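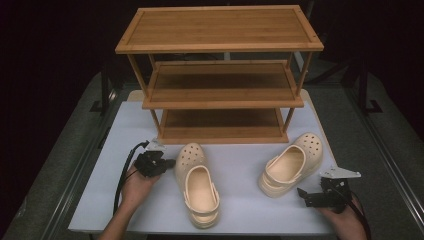

Wysocka Home Goods, Setup and Care Desk

Section 3: Putting together and loading your Drirus three-tier shoe rack

Hi, Ynyr Kemeys again. If you've come straight from Section 2 you already have the parts laid out and checked off, so get yourself a cup of coffee and clear a bit of floor. If you skipped Section 2 (I know, I skip them too), go back and read just the parts list, please! I get a lot of emails about a missing post that turns up inside the cardboard sleeve.

The Drirus is a small bamboo rack: three shelves, four round posts, a raised rim on the top shelf. I've had one by my own back door since April and it's mostly full of clogs, so when I talk about loading it I'm going to talk about clogs a lot. Sneakers and flats work the same way. Boots are a different story and I'll get to them.

3.1 Before you start

You need the hex key from the bag, an old towel, and 30 minutes if you've never built one of these. My last one took me 10, but I'd had practice.

CAUTION: Don't use a power driver. Bamboo splits along the grain when you drive a screw too fast, and a split post isn't something you can glue back into shape. Hand tools only.

3.2 Building the rack

1. Spread the towel on a table or the floor and lay the top shelf on it, rim side down.

2. Stand the four posts in the corner holes. They're all identical, so it doesn't matter which goes where.

3. Start every screw by hand, two full turns each. Leave them loose! I can't say this often enough. If you tighten one corner all the way now, the far corner won't line up later and you'll think you've been sent a bad shelf.

4. Slide the middle shelf down the posts to the marks and start its screws the same way.

5. Add the bottom shelf. It sits low on the posts, close to the floor, and it should end up level with the one over it.

6. Turn the whole thing upright on a surface you trust to be flat. A tabletop is better for this than a tiled floor.

7. Press down gently on the top shelf with both palms and let the rack settle. Then tighten the screws a little at a time, going corner to corner across the rack, top shelf first.

8. Rock it. If one foot lifts, loosen the bottom screws half a turn, press down again, and retighten.

NOTE: A faint woody smell for the first few days is normal. So are small differences in color between one shelf and the next, and between the boards and the rim. Bamboo varies and we don't stain it to match.

3.3 Where to put it

Long side facing out, back side toward the wall, with a finger's width of air behind it. Keep it off radiators and out of the spot where the dog shakes himself after a walk. Nimal Mridha, who tests the racks for us out in Stolinham, kept one on a covered porch over a winter and it came through fine, but the screws wanted tightening twice. I'd still call it an indoor rack.

3.4 Getting the shoes ready

You can throw shoes on any old way, and I'm not going to come to your house and check. But a pair that's been squared up first takes less room and comes off in the morning without dragging its neighbor along. I do mine on the table or the mat in front of the rack.

1. Knock off loose dirt outdoors. Chunky soles with ridges hold more grit than you'd think, and the grit ends up on the shelf below.

2. Set both shoes down on their soles. If one has rolled onto its side, tip it upright before you try to line anything up. Foam clogs love to roll.

3. Point both toes the same way, toward the rack. I go toes in, heels out, so I can hook a finger into the heel opening when I'm in a hurry.

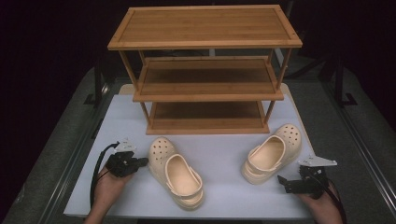 4. Sort out the heel straps while the shoes are still down in front of you. A pivoting strap can sit forward over the top or back around the heel. Either is fine for storage, just make the two match, or the pair won't sit snugly side by side. I leave mine back, ready to wear.

5. Slide the shoes together until the inside edges touch. Now they're a pair, and you can lift them as one.

3.5 Loading the shelves

1. Start with the bottom shelf if the rack is brand new. A bit of weight down low keeps everything steady while you fill the rest.

2. Pick up the pair with one hand on each shoe, thumbs inside the heel openings, and set it down flat. Don't drop it over the rim and let it bounce.

3. Push the shoes back until the toes are just short of the far edge. On the two lower shelves go in level, so you don't scrape the toe boxes on the shelf above.

4. Leave a small gap between one pair and the next.

5. Save the top shelf for whatever you wear most. You can see it from standing height, and the rim stops a shoe from creeping off the side when somebody bumps the rack with a grocery bag.

Light-colored clogs are the ones I'd keep up top anyway. Cream and beige show every smudge, and anything parked on the bottom catches the drips and sand from whatever's over it. Ask me how I learned that one!

As for boots: short ankle boots go on the top shelf and nowhere else. Tall boots stand next to the rack.

CAUTION: The top shelf isn't a seat. It isn't a step either, even for a child, even just to reach the coat hooks.

CAUTION: Wet shoes need to dry on a mat first. A damp sole left overnight can leave a dark ring in the wood, and sanding it out takes the finish with it.

3.6 Keeping it nice

Wipe the shelves with a barely damp cloth, along the grain, and dry them right away. In the rim corners I use an old toothbrush. Once a season, go around all the screws with the hex key and snug up any that have worked loose. Snug, please, no leaning on it.

If you'd like to oil it, the Ronthorpe clear oil we sell in the 500 ml can is the one I use, and a can that size will do your rack for years. Thin coat, cloth, wait overnight before you put any shoes back. Don't use furniture polish with wax in it. Foam soles pick the wax up and then your hallway floor gets slippery.

If a post arrives cracked or a hole doesn't line up even with every screw loose, stop there and write to the desk with the number from the bag label. We'll send the part. Keep the old one until the new one reaches you.

Stacking two racks together is covered in Section 4, and you'll need the connector pins for that, so don't throw out the little bag.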